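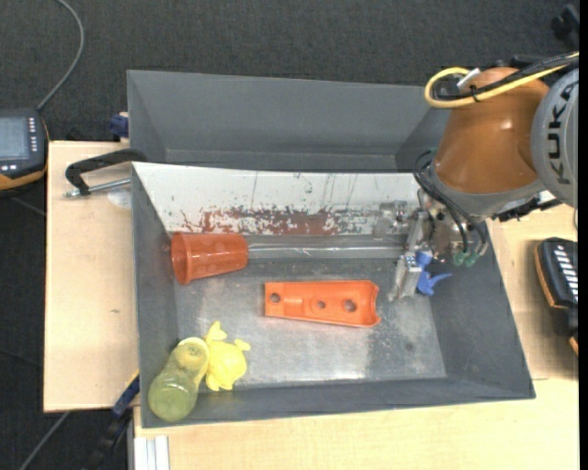

I've been at Cladico for four years now, and if you'd told me back then that I'd be writing a news item for the staff page about bins, I'd have laughed at you. But bins are what everybody on the returns floor is talking about this week, so bins it is! Starting Monday, the mixed small-items sorting at the Santoso Street building moves over to robot arms for the whole day shift, and the people who used to do it by hand get new jobs on the same floor. If you've never worked returns, mixed small items means the stuff with no box and no label, an orange cup lying next to a yellow toy lying next to a bottle, and something clear against the wall of the bin that you can hardly make out. I did that job my first winter and my wrists still remember it.

The arms were set up by Vumen, and we've had them on half days since April. Two of them will run from Monday, with two people per shift looking after them. Ratih Wibisono, our floor lead, walked me through the new setup on Wednesday while I tried to keep out of everyone's way. The old sorting job was eight hours at one table. The new one is more of a roaming thing — you swap the bins, you clear a jam when the gripper gives up on something, and you take whatever the arm has set aside and decide where it goes. Ratih says the set-aside pile is the part people like best, and I believe her, because it's the only bit that ever made you think.

Clear plastic is still the big headache. Fikri Pillai has been keeping a notebook of what gets missed (he showed me, it's very neat), and see-through things take up more pages than everything else put together. Those will keep going to a person for now.

So what about hours? I asked, because I knew you'd all ask me. Nobody on the day shift is losing any, and the pay grade for the new job is one step up once you've done the training. Evening shift stays on hand sorting until the new year at least. Radu Moldovan, who speaks for the floor at the monthly meeting, told me he's happy with the pay part and less happy with the pace. The target is 50 bins a shift, and he thinks that was set by someone who has never had to unjam anything at ten to four. He wants it looked at again after the first month, and management has said yes to that in writing.

Not everybody is thrilled, and I don't want to pretend otherwise. Waraporn Saithong told me she misses the talking. With hand sorting you stood across from someone all day and got through a lot of gossip, and now you're walking back and forth, listening for a beep. She's signed up for the training anyway, mostly for the money and a little bit for her knees.

Training runs in the upstairs room next week, and the sign-up sheet is on the door by the lockers. There were a few spaces left when I went past this morning. Wear flat shoes and bring your badge, and if you have questions about the pay step, please take them to Ratih and not to me!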